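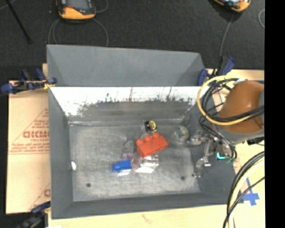
Stop Sorting the Toys

By Ashley Treloar
9 April 2017

Every spring the same article comes back. Label the shelves. Clear tubs, one per category. Trains here, animals there, blocks by color. And every spring I fall for it, buy the tubs, lose a whole Saturday.

No more. I'm for the one big bin.

My kids are 8 and 11. When the older one was small we had the full system, bought from Sjöberg, little picture tags on the front. Lovely stuff. Lasted 2 weeks. After that the tags lied and I was the only person in the house who cared, crouched on the rug at bedtime moving a plastic cow to the cow tub. What was I teaching them? That toys are my job, mostly.

Also — and this is the bit the magazines skip — sorted toys get played with sorted. The trains stay trains. Dump it all together and the cow drives the train, the doll's shoe is a boat, somebody needs a wall and digs for blocks for ten minutes and finds a whistle insted. The digging is half the game.

Yes, pieces go missing. Puzzles I'll give you, puzzles need there own box. Board games too. My sister swears by her Irketti drawers and her kids seem fine, so do what you like.

But cleanup at our place is now one instruction. In the bin. A four year old can do it, a tired grownup can do it. Nobody cries over categories.

The old tubs went to the church sale last May. Gone before lunch, all of them. Some other parent, full of hope. I nearly said something.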